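Cómo limpiar un sofá de piel color crema sin estropearlo (y qué hacer con los reposacabezas)

Cuando me compré un sofá de piel clara, todo el mundo me dijo lo mismo: «¿crema? ¿Tú estás segura?». Pues sí, estaba segura, y lo sigo estando, pero reconozco que el primer año lo pasé fatal cada vez que alguien se sentaba con vaqueros nuevos.
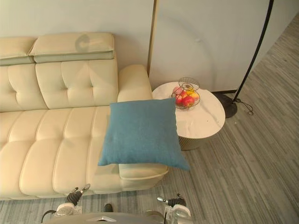 Así que he ido aprendiendo a base de probar, de meter la pata y de dar la lata a gente que sabe bastante más que yo. La que más me ha aguantado ha sido Noreen Keogh, que trabajó muchos años en un taller de tapicería de Jekthorpe y que contesta a mis mensajes con una paciencia que no merezco. Casi todo lo que os cuento hoy viene de ella o de una tarde larguísima que pasamos las dos con los trapos en la mano.

Aviso antes de empezar: hablo de piel lisa con acabado, la normal de salón, la que tiene una capa protectora encima. Si lo vuestro es ante, nobuk o anilina pura (esa piel tan suave que se oscurece en cuanto le cae una gota), cerrad esta página y buscad otra guía, por favor. Con el agua os podéis llevar un disgusto.

¿No sabéis cuál tenéis? Poned una gotita de agua en la parte de atrás, donde no se vea, y esperad un minuto. Si se queda arriba como una perla, seguid leyendo. Si la piel se la bebe y deja un cerco oscuro, parad.

Lo que vais a necesitar

- Aspirador con cepillo blando (el de pelo, el que viene con todos y siempre acaba en el fondo del armario)
- Varios paños de microfibra blancos o muy claros
- Jabón neutro líquido o limpiador específico para piel
- Un cuenco con agua tibia, mejor si es destilada
- Un cepillo suave, tipo brocha de maquillaje grande o cepillo de zapatos sin estrenar
- Bastoncillos de algodón
- Crema hidratante para piel, incolora

Lo de los paños blancos no es manía mía. Yo usé una vez una bayeta amarilla de la cocina y me pasé media hora intentando averiguar si lo que salía era suciedad del sofá o tinte de la bayeta. Salía tinte de la bayeta.

En cuanto al limpiador, uso el de Gramis porque me lo regalaron con el sofá y me ha ido bien, pero antes tiré meses con jabón neutro del supermercado y tampoco pasó nada. Lo que no usaría jamás: toallitas de bebé (sí, ya sé que todo internet las recomienda), alcohol, amoniaco, quitagrasas, vinagre ni la famosa goma mágica blanca. La goma es una lija finísima. Quita la mancha, claro que la quita, y con ella se va el acabado.

Paso 1. Quitad todo lo que esté encima

Cojines, mantas, mandos, el libro que lleváis tres semanas sin abrir. Si tenéis cojines de color, aprovechad para mirar si han desteñido. Los azules y los rojos oscuros son los peores, y los que se quedan siempre en la misma esquina, apoyados contra el brazo, pueden dejar una sombra que al principio ni se nota. Yo los cambio de sitio cada semana, y los nuevos los froto con un paño blanco húmedo antes de dejarlos vivir en el sofá. Si el paño sale limpio, bienvenidos sean.

Si tenéis una mesita auxiliar pegada al brazo, separadla también. Vais a necesitar moveros por ese lado, y además no hay nada más tonto que terminar de limpiar la piel y volcar el cuenco encima de la mesa (pregunta quien lo ha hecho).

Paso 2. Aspirad, sobre todo los surcos

Este es el paso que más pereza da y el que más se nota. En un asiento liso se pasa el cepillo dos veces y a otra cosa, pero si vuestro sofá tiene el asiento acanalado, con esos canales largos cosidos de lado a lado, ahí dentro hay de todo: migas, pelusa, arena de la playa de hace dos veranos. Pasad el aspirador siguiendo la dirección del canal, nunca en perpendicular, y con poca potencia. Luego repasad con la brocha, que llega donde el cepillo no llega.

Con los respaldos capitoné o de cuadros cosidos hay que tener un poco más de calma. El polvo se va a los hoyitos del centro de cada cuadro y a las costuras. Yo voy de arriba abajo, fila por fila, con la brocha en una mano y la boquilla del aspirador en la otra, cerca pero sin tocar. Noreen insiste mucho en esto de no tocar: si hay un botón, no conviene que la boquilla se enganche en él y tire.

La primera vez que aspiré a conciencia el mío encontré un pendiente que daba por perdido desde julio. Eso compensa cualquier dolor de espalda.

Paso 3. Limpiad por zonas pequeñas

Echad un chorrito pequeño de jabón en el cuenco de agua tibia y removed sin hacer mucha espuma. Mojad el paño y escurridlo con ganas, con muchas ganas, hasta que esté apenas húmedo. Si al pasarlo veis gotitas en la piel, está demasiado mojado.

Empezad siempre por arriba: reposacabezas, respaldo, brazos y por último el asiento. Trabajad en trozos del tamaño de un folio, con movimientos circulares y sin apretar. Después pasáis otro paño humedecido solo con agua para retirar el jabón, y un tercero seco. Ya sé que parece un jaleo de paños, pero se coge el ritmo enseguida — yo me pongo un podcast y cuando quiero darme cuenta voy por el brazo derecho.

En las costuras, bastoncillo. Ligeramente húmedo, a lo largo de la puntada, y se tira en cuanto se pone gris. En los canales del asiento se puede envolver el dedo con una esquina del paño y recorrerlos de punta a punta, abriendo un poquito el surco con la otra mano para llegar al fondo. Secad bien ahí dentro, que es donde se queda la humedad.

Y no os olvidéis del borde de delante, donde la piel se dobla hacia abajo. Es justo la parte que rozan las piernas y los zapatos, y como desde arriba no se ve, se queda siempre sin limpiar.

Paso 4. Los reposacabezas, capítulo aparte

Si hay un sitio que se ensucia en un sofá claro, es este. El pelo, la crema de la cara, la gomina, el sudor de la siesta... Todo va a parar a la misma almohadilla, y lo que empieza siendo una sombra grisácea muy tenue puede volverse una mancha de las que no salen si se deja.

Si los vuestros son regulables, ponedlos primero en su posición más alta para llegar a la banda de abajo y a la ranura que queda detrás. En algunos modelos la banda es de un tono algo distinto al de la almohadilla; comparad cada parte consigo misma antes de poneros a frotar como locas pensando que está sucia. Me pasó en casa de mi hermana. Diez minutos frotando un color.

Para las marcas grisáceas sigo este orden:

1. Paño apenas húmedo, sin jabón. A veces es solo polvo pegado y se va sin más.
2. Si sigue ahí, agua con jabón neutro, círculos suaves de fuera hacia dentro para no extender la marca.
3. Si todavía se ve, limpiador específico para piel, puesto en el paño y nunca directamente sobre el sofá. Lo dejáis actuar el tiempo que diga el envase y retiráis.
4. Para la grasa reciente, polvos de talco o maicena. Se cubre la zona, se deja toda la noche y por la mañana se retira con la brocha.

Limpiad la cara entera del reposacabezas, aunque la marca sea del tamaño de una moneda. Si frotáis solo el centro, os va a quedar un redondel más claro que llama más la atención que la mancha.

Y si después de todo eso la marca sigue, dejadla estar. De verdad. Puede que el color haya penetrado o que el acabado esté gastado, y a partir de ahí cada pasada quita más de lo que arregla. Shaohua Pan, que restaura piel y me echó una mano con un rozón muy feo del brazo, lo repinta con tinte a medida y lo sella. A mí me cobró menos de lo que temía y hoy tengo que buscar el sitio para encontrarlo.

Paso 5. Dejad secar

Al aire, con la ventana abierta si el día acompaña. Nada de secador, nada de radiador, nada de acercar el sofá al solecito. La piel clara con sol directo amarillea, y seca deprisa se pone tiesa. Yo le doy un par de horas antes de dejar que se siente nadie, gato incluido (el gato no está de acuerdo).

Paso 6. Hidratad

Una cantidad de crema como una avellana para cada plaza, puesta en un paño limpio y bien extendida. Más no es mejor: el exceso se queda en los surcos, se vuelve pegajoso y atrapa toda la pelusa que acabáis de quitar. En los hoyitos del respaldo, casi nada, lo que quede en el paño. Esperad a que se absorba y sacadle un poco de brillo con otro paño seco.

Uso la de Ocampo, que viene en tarro y dura una eternidad. Comprobad que la vuestra ponga «incolora», porque hay cremas «neutras» que tiran a beis y en un sofá crema se nota.

¿Cada cuánto?

Os cuento lo que hago yo, que no es ley:

- Aspirado rápido y paño seco: una vez por semana
- Reposacabezas y brazos con paño húmedo: cada dos semanas
- Limpieza completa: cada tres o cuatro meses
- Crema: dos veces al año, y una extra si en invierno tenéis la calefacción muy alta

Si se os cae algo, café, vino, lo que sea, absorbed enseguida con papel, apoyando y sin arrastrar. Tinta de bolígrafo: no la toquéis y llamad a un profesional. Yo la toqué. Tenía un puntito y acabé con una nube azul como una mandarina.

Unas dudas que me llegan mucho

¿Se puede usar vaporeta? Yo no lo haría. El calor y la humedad juntos pueden levantar el acabado y aflojar el pegamento de debajo.

¿Y una funda en los reposacabezas? Pues mirad, durante un tiempo me parecía de casa de mi abuela y ahora la pongo cuando vienen mis sobrinos. Algodón claro, lavado antes un par de veces.

¿Sirve todo esto para polipiel? Los pasos de aspirar y limpiar, sí. La crema ahorráosla, que no la absorbe.

Si probáis algo distinto con los surcos del asiento, contádmelo en los comentarios, que sigo buscando un cepillo que entre bien hasta el fondo. El último que compré, de la marca Jillusa, es suave pero demasiado ancho, y ha terminado limpiando persianas.

Entradas relacionadas

Cómo lavar fundas de cojín sin que destiñan
Cercos de vaso en mesas de mármol: qué funciona y qué no
Aspirar alfombras y moquetas de pelo corto
Mi rutina de limpieza del salón en una mañana
Piel, polipiel o tela: cómo elegí mi sofá

Contacto | Aviso legal | © 2022 Todos los derechos reservados | Volver arriba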